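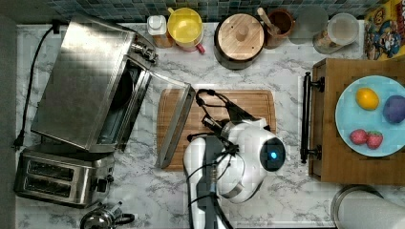 3.2 Small appliances and the loss of working surface

Counter area in home kitchens is usually reported as a single figure, the length of the run multiplied by its depth. For the households in our sample this figure said little about how much room people had to prepare food. Small appliances take up space even when they are not in use, and several of them take up more space when they are opened. The toaster oven is the clearest case. In Figure 2 the oven sits at an angle on the marble counter with its glass door swung fully open, and the long metal-framed edge of the door rests over the left portion of the cutting board. A board that would be recorded as fully available in a standard inventory is partly covered. The two-slice toaster below the oven and the kettle just beneath it take up more of the same side of the counter, so the oven cannot be moved that way without first moving something else.

Figure 2. Counter with toaster oven door open over a cutting board, seen from directly above.

We call this extra area the opening footprint, and we separate it from the resting footprint, which is the area the appliance covers when closed. The resting footprint is easy to measure with a tape. The opening footprint depends on how the appliance is turned, on where its hinge is, and on whether the person using it leaves the door down while doing something else. In the interviews, people often described leaving the oven door open while they moved bread or a tray to the board. They did not describe this as a problem. When asked whether they had enough counter space, however, the same people tended to say no, and they pointed to the area in front of the oven.

Measurement was done in 23 kitchens in the town of Brurow. In each kitchen we recorded the position of every object on the main counter twice, first with all doors and lids closed and then with each one opened in turn. Drawers and wall cabinets were left out. Appliances with a top opening, such as a bread maker or a slow cooker, were counted as having no opening footprint unless the lid had to be set down on the counter. This rule was changed after the pilot visits in April, when it became clear that loose lids were nearly always set down on the nearest flat surface, and that this surface was often the cutting board. The pilot kitchens were measured again under the new rule.

Cords were recorded separately. A cord has almost no area of its own, but it makes the strip of counter next to it hard to use. Residents did not like to put a bowl or a plate on top of a cord, and they wiped around it instead of moving it. In the kitchens where cords ran along the side of an appliance, the strip between the appliance and the wall was used for nothing else, or for objects that were seldom picked up. We treated these strips as occupied. This choice raises the occupied area in every kitchen and should be kept in mind when our results are compared with those of studies that count only objects.

The back edge of the counter was treated as its own zone. In most of the kitchens we visited, bottles, jars and other small containers stood in a row against the backsplash. People reached over the working area to get to them. This row was stable between visits - the same objects were found in nearly the same order - while the middle of the counter changed a great deal. Residents spoke of the back row as storage and of the middle as counter, even though no line separates the two. When an appliance was too deep to fit in front of the row, it was the appliance that was turned or pulled forward. The row was rarely shortened to make room.

Turning an appliance has a cost that residents did not always notice. An oven placed square to the wall opens straight toward the person standing at the counter, and its door covers a rectangle directly in front of it. An oven placed at an angle opens across the counter, and the door then reaches into the area where the board is normally kept. It also leaves a wedge of counter behind or beside it that is too narrow for a plate. These wedges collected small things: twist ties, a sponge, a clean spoon. In our area totals the wedges are entered as free surface, as no object rule excluded them, but hardly any food preparation took place there.

The cutting board was the object most often affected by the opening footprint of something else. There are two plain reasons. It is flat, so a door can pass over it, and it is usually put in the largest clear area, which is also the area that other things open into. Boards with a groove around the rim were moved less often than boards without one. Several residents said that they disliked tipping a grooved board that still had liquid or crumbs in it, and so it stayed where it was until the end of the task. A door lowered over such a board takes away one side of it for as long as the door is down.

We had expected kitchens with longer counters to be less affected. The difference was smaller than expected. In longer kitchens the appliances were not spread out along the run but grouped near the outlets, and the board was kept near the appliances. The clear length at the far end was used for mail, shopping bags and drying dishes. In one household on Tang Street the resident had 2 separate runs of counter and did all cooking on the shorter one, where the oven, the toaster and the board were kept together. The longer run was described as "the other counter" and was cleared mainly when guests came.

For the area calculation we used a grid drawn in Fokon, a floor-plan program that allows objects to be entered as simple outlines. Each kitchen was entered by one of us and checked by the other against the tape measurements. Where the two disagreed by more than 5 centimeters on any side, the object was measured again at the next visit. Round objects such as kettles were entered as circles at their widest point, with the handle added as a rectangle. Handles matter more than their size suggests. A kettle is normally put down with the handle toward the user, and the space in front of the handle is kept clear so that a hand can reach it.

The grid method has limits. It records where a door ends but not the space a person needs to lower it, and it treats all free squares as equal when a square at the front of the counter is much easier to use than one at the back. Heat is also not included. Residents kept plastic containers and bread bags away from the oven, some by a wide margin, and this space was left empty even when the oven was off. An earlier version of the method, used in the Truder housing survey, added a fixed margin around every heated appliance. We did not do so here, as the margins people kept in our kitchens varied too much to be covered by one value. They are reported by household in the appendix and are taken up again in Section 4, where the surface lost to open doors is compared with the surface lost to cords and to the back row.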